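Yard Signs, Door Hangers and Other Paper: What I Do Before Election Season

I've been helping with town council races out of my own kitchen for years now, and every time I swear I'll be more organized. So these are my notes, mostly for Assunta Ruggiero, who keeps asking me for them!

Fold your door hangers the night before. I had 300 of them last time and tried to do it in the car — never again. A butter knife handle run along the crease gives you a nice flat fold, and it saves your fingernails.

Rubber-band the stacks by street, then put a sticky note on top with the first and last house number. Our longest route ends at 2359 Mikkelsen Road and I can find that bundle in the dark.

Wire sign stakes go in an old umbrella stand, points down. If one bends, I straighten it over the edge of the workbench with a rubber mallet, a little at a time. When the ground is hard I make a starter hole with a long screwdriver (check for sprinkler lines first, ask me how I know).

Muddy signs get warm water and a drop of dish soap. Skip the scrubby side of the sponge, it took the ink right off my Khurana signs and poor Umesh looked like he was running as "Khura."
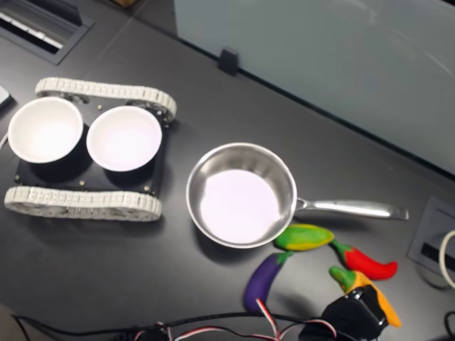 Can you use last election's signs again?

If the date and the office aren't printed on them, sure, and for the ones that are I cover the old date with a strip of white outdoor tape. I press it down with the back of a spoon and leave it flat overnight.

Leftover stakes are great for tomatoes, by the way. Mine have been out there since the council race and the beans have found them too.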